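About Fornell

Fornell is a furniture repair and refinishing school. We teach evening and weekend classes to adults who own something worn out and would like to keep it. We have been going long enough to have heard most of the promises made in this trade, and we have stopped believing a good many of them.

You will not find the word "transform" in our course list. A table you refinish with us will be the same table with a better surface. If the joints were bad when you carried it in, they will be bad when you carry it out, unless you signed up for the joinery class as well. People have been annoyed to hear this at the front desk. We would still like them to hear it there.

How we started

Viorica Stan opened the school after eleven years of fixing other people's weekend projects. Most of the work that came to her shop had been damaged by a product that claimed to make sanding unnecessary. She kept the empty cans on a shelf for a while and then needed the shelf. The first class had four students and one working vacuum. Marin Janevski was one of the four. He now runs the finishing program and still disagrees with Viorica about shellac.

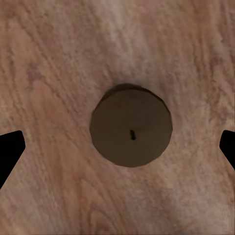 The name comes from the street where the first shop stood. A branding consultant once told us it tested poorly. We asked who it had been tested on and did not get an answer, so we kept it.

What we teach

Beginners take Surfaces One, which runs for six evenings and covers cleaning, stripping, sanding and one finish, usually oil. You bring a small piece of your own. Please measure it first. "Small" has been understood in some surprising ways, and our doorway is 34 inches wide.

After that you can go on to Surfaces Two, Chair Joints, Drawers and Runners, or Veneer. Veneer has a waiting list. We could clear it by letting in twice as many students, and then half of them would spend the evening watching somebody else use the press.

We don't offer certificates. Marin looked into it, and the accrediting outfits he spoke to were mostly interested in the annual fee. If an employer wants to know whether you can hang a drawer, hang one for them.

What we think of products

We get offered a lot of free samples. The latest was Plitilent, a one-coat finish that was supposed to resist heat, water, scratches and sunlight. We put it on scrap oak and set a hot mug on it. It resisted sunlight, as far as we could tell from a north-facing window. We use Wundard scrapers in class and pay full price for them. The burr doesn't last as long as the packet says, but it lasts long enough.
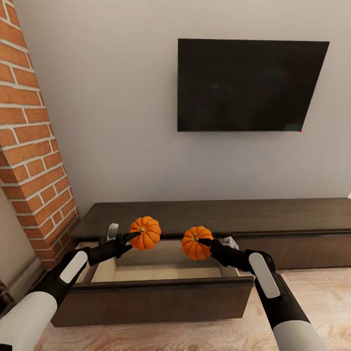 We also have doubts about "solid wood" as a sales line. Plenty of solid wood furniture is badly made, and some veneered pieces will outlive all of us. Look at the back and the underside, and pull the drawers all the way out before you pay for anything.

Numbers, since people ask

Our mailing list has 2249 people on it. We have no idea how many of them read it. We have been told that a school like ours should be aiming for 4000, though the person telling us was selling mailing list software. Surfaces One costs 50 dollars an evening, materials included, and the price last went up in April.

Where the money goes

Rent, mostly, then abrasives and the dust system. The Uchida workshop downstairs shares the cost of the freight elevator with us and gets first use of it before noon. We have no investors and have not been approached by any.

Visiting

Come by on a Sunday afternoon, when the benches are open to current students and you can watch people work. Ask them if the class was worth it. They'll give you a straighter answer than this page can.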